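Unit 4: From Finger Tags to Gripper Width
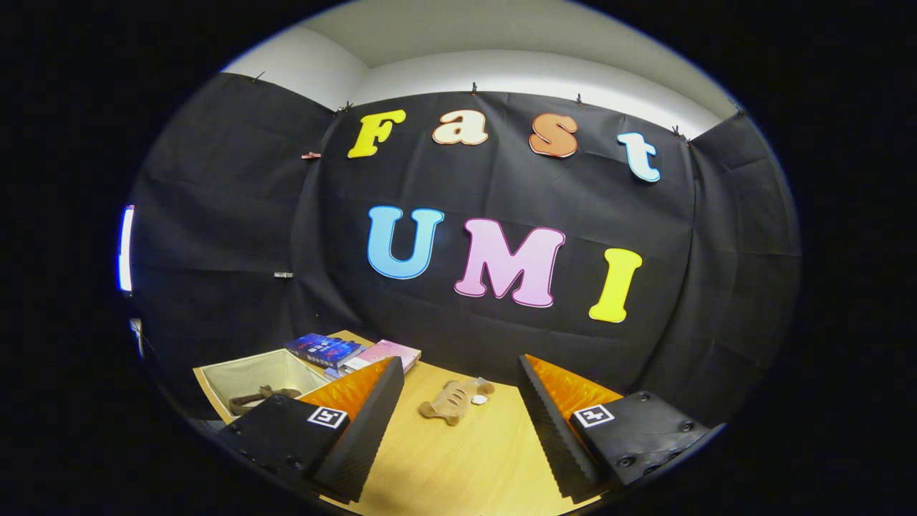
The policy needs the gripper opening at every time step, and the hand-held tool has no encoder on the fingers. We get the opening from the video. Each finger carries one square tag, so there are 2 tags to find per image.

Steps in the script:

1. Undistort the tag corners with the fisheye model. Do this on the corner points only; warping the whole image is slow and blurs the tag edges.
2. Solve for the pose of each tag in the camera frame.
3. Take the distance between the tag centers along the camera's x axis.
4. Subtract the closed-gripper offset from your calibration file.

If one tag is missing, mirror the other one about the center line. If both are missing, interpolate between the nearest good values. Drop the episode if the gap is longer than 138 ms.

Common mistakes from last term: swapping the left and right tag IDs, which gives a negative width, and using the calibration from another group's tool. Lens centers differ from unit to unit, so check the serial number first.

For the lab, work in groups of 2. Plot width against time for one episode and mark where each value came from: both tags, mirrored or interpolated. Send the plot and your script to Sena Quaye before the September review.

Reading: Soler's notes on fisheye models, section 2.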